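Small Kitchen, Full Table
October — by the Gadska kitchen page

I do love a kitchen that gets used! Our gallery has over 200 photos now, and the new batch is all about the table: chopsticks in green and red, spoons with pretty handles, and cloths bright enough to wake you up at breakfast.

A gold spoon with a flower at the end of its handle, on a light blue cloth full of suns and planets. The tall steamer pot is back on the counter, with leafy greens in the yellow basin.
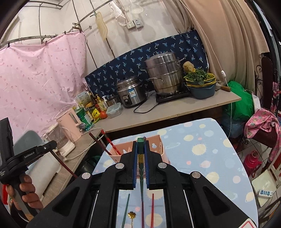
I'm hoping to get to soup bowls next — I have 19 of them and no two match, so that should be a fun page to put together.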